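Margit Solberg wants you to write it down on paper

I met Margit at her place in Nivwood, and before I had my coat off she'd put a coffee in my hand and asked what I ate for supper last night. I had to think about it (soup, I was pretty sure).

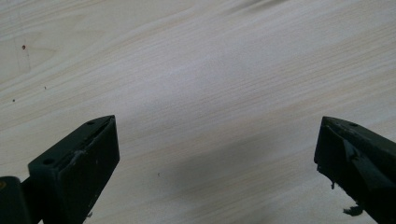 "See, I could tell you what I ate on any night in May," she said, and she laughed so hard she had to sit down. Margit has kept a daily diary since she was a teenager, and she figures she's written in it on all but a handful of days. The rule is one page, no more. The 600 or so words she used to write as a girl were, she says, "mostly about boys, and mostly wrong."

I wanted to know what goes in there now. Weather, it seems. What she paid for eggs. Who called. Her friend Birdie Marchetti got her to try a diary app a while back and she lasted four days — she kept stopping to answer messages.

"On paper I can be cranky and it just sits there," she told me. "I don't have to fix the spelling either."

Does she ever read the old ones? Not much, she said, except to settle arguments. She and her brother once fought over which summer their dad sold the boat, so she went down to the basement and came back up with the page. He still says she's wrong!

I bought a notebook on the way home. So far I've got two entries, and one of them is a grocery list. Margit told me that counts.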